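Galerie – Trier des friandises à la pince : la collecte Ivura, deuxième saison

Bienvenue dans la galerie du projet Ivura ! On nous demande souvent à quoi ressemblent nos journées de collecte, alors voilà de quoi se faire une idée. Le principe tient en peu de mots : une personne prend une pince dans chaque main, fait le geste qu'on voudrait apprendre au modèle, recommence, change un détail, recommence encore. Les caméras montées sur les pinces enregistrent tout depuis le bout du bras, et ce sont ces séquences qui servent ensuite à l'entraînement.

Cette saison, nous avons quitté le laboratoire de Jatholm pour aller chez les gens, et quel plaisir ! Dans un vrai salon, rien n'est jamais deux fois au même endroit, la lumière change entre le café et le déjeuner, et les nappes ont des motifs. Le modèle de l'an dernier n'avait connu que notre plan de travail gris de Virstead, et il se perdait dès qu'on lui mettait des fleurs sous les doigts (Abilio Lorente en a gardé des courbes d'erreur mémorables).

La tâche s'appelle « ranger le goûter ». Un tas d'emballages au milieu de la table, un contenant à côté, et on saisit les pièces une par une. Abilio a rédigé la consigne, qui tient sur 7 lignes : approche lente, pince ouverte, on ferme, on lève, on dépose, on relâche, on revient. Nous avons enregistré 404 séquences de cette façon, dans 2 logements, avec des opérateurs droitiers et gauchers.
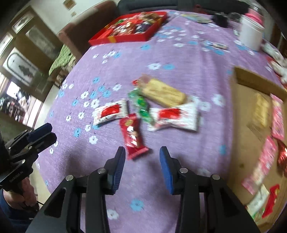
Les emballages souples sont nos meilleurs professeurs. Un cube en bois se laisse prendre de la même façon par tous les côtés, alors qu'un sachet se plie, glisse, tourne sur lui-même ou emporte son voisin. Araceli Pastor, qui prépare les tables, soigne beaucoup les débuts de séquence : elle aime qu'une pièce soit couchée de biais, comme la barre à l'emballage rouge entre les deux doigts ouverts, pour obliger l'opérateur à tourner le poignet avant de serrer. Elle aime aussi les chevauchements, et le petit emballage rouge et blanc qui dépasse de sous la barre jaune pâle est tout à fait dans son style. Ajoutez le carton ouvert à droite, le plateau rouge bien garni au fond, et le modèle a largement de quoi hésiter !

Côté annotation, chaque séquence est relue à vitesse réduite. On note l'instant où les doigts se referment, celui où la pièce quitte la nappe, et le nombre de reprises quand la première tentative échoue. Les échecs sont conservés – c'est même Araceli qui y tient le plus, car une bonne reprise apprend beaucoup de choses au modèle. Nous n'écartons que les séquences où le suivi de position a décroché, et il nous en reste 88 à revoir avant de fermer le lot.

La suite est déjà en route. Le prochain lot, nom de code Pearce, portera sur les gestes à deux mains : tenir un sachet d'un côté pendant que l'autre pince vide ce qu'il contient, ou caler un carton pour le refermer. Les premiers essais sont joyeusement maladroits et nous avons hâte de vous les montrer. Nouvelles photos en janvier, avec d'autres tables et d'autres nappes !

Textes et mise en page : l'équipe Ivura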